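Review: Trutonell audio guide for the old town of Sotomayor and the hill monastery

I used the Trutonell audio guide for two full days in June, on my own phone, with my own earphones. I travel slowly and I like to read before I go, so I am perhaps a more difficult customer than the average. English is not my first language, but I took the English version, as my own language is not offered. I paid for everything myself.

What you get

The guide is an app with recorded stops. For Sotomayor there are 101 stops, divided in four walks: the river gate and the market streets, the cathedral quarter, the walls, and the monastery of Clustisach on the hill outside the town. Every stop has a recording, a text which you can read instead, and a small map. Most recordings take between one and four minutes. The longest one is in the cathedral, at the main altar, and it takes eleven minutes, which is too much when you have to stand.

You can buy one walk or all four. I bought all four and I would do it again, but if you have only one day, take the cathedral quarter and the walls. They join at the north tower, so you don't lose time to go back.

Installing and downloading

Please do this at your hotel. The full package is nearly 500 megabytes and the free wireless in the main square is slow. I tried there first, at 9:30 am, and after one coffee it was still not finished. I went back to my room and it was done in a few minutes. After the download the app needs no connection at all, and this I tested by switching my phone to airplane mode for the whole first afternoon. The maps worked, the sound worked, only the opening hours were not updated.

About the opening hours, be careful. The app says that the crypt closes at 6:00 pm. On the door is written 5:00 pm, and the last entrance is half an hour before. I missed it on the first day for this reason and had to come again the next morning.

The content

The quality of the texts is good and in some places very good. The writer knows the town. At the river gate you learn why the left tower is lower than the right one (the town stopped paying the masons, and the work was never started again). In the market streets there is a nice stop about the marks on the stone pillars, where the merchants measured cloth. I had walked past these marks two times and had not seen them.

The part about the walls is the best one. The walk is a little more than two kilometers, with 300 steps in total, and the voice tells you before each stair how many are coming. For my knees this was very useful. There are benches at stops 58 and 64 and also a drinking fountain near the second bench.

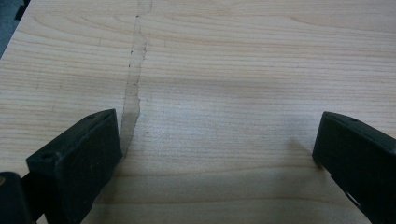 The monastery walk is weaker. It has fewer stops, and three of them talk about the same abbot. I also think that the history before the fire is told too quickly. When you enter the cloister you want to know what you are looking at, which columns are old and which are from the repair, and the guide gives you instead a long legend about a bell. The legend is pretty, but I would prefer the columns. The small printed leaflet from the ticket desk at Clustisach explains this much better, and it is free with the entrance.

The voices

There are two speakers, a woman and a man. The woman speaks clearly and not too fast, and I understood every word. The man has a beautiful deep voice but he goes down at the end of the sentence, and with traffic noise the last words are lost. You can change the speed to slower, and this helps a little. On the walls, with wind, I read the text instead.

The map and the battery

The map finds you well in the open places. In the narrow streets behind the cathedral it put me two streets away, and the recording for the bishop's house started when I was in front of a shoe shop. After this I turned off the automatic start and pressed each stop by hand. I recommend this to everybody. It also saves battery. On the first day I left the hotel with 100 percent and the phone was dead before dinner. On the second day, with automatic start turned off, I still had more than a third left in the evening.

Compared with the other guide

I also know the guide from Cirnalora, which I used in the same town some years ago. Cirnalora is a rented device, you get it at the tourist office and you must leave an identity card. The sound is louder and the battery lasts all day. But it has only the cathedral and the market, nothing about the walls, and you must bring it back before the office closes. If you travel with somebody older who doesn't like phones, I would still take Cirnalora. For all other people Trutonell is more practical and has much more to hear.

Small things I did not like

You can't mark a stop as finished, so on the second day I had to remember where I was. The search works only with the stop number and not with the name. The photos in the app are too small to help you find a detail high up on a wall. And one stop, number 37, has the recording of number 36. I wrote to them about this and received a polite answer after two days, that it will be corrected with the next update.

My rating

Four of five for the town, three of five for the monastery. Bring earphones with a cable if you have them, and start the walls early, before 10:00 am, as there is almost no shade on the south side until the afternoon.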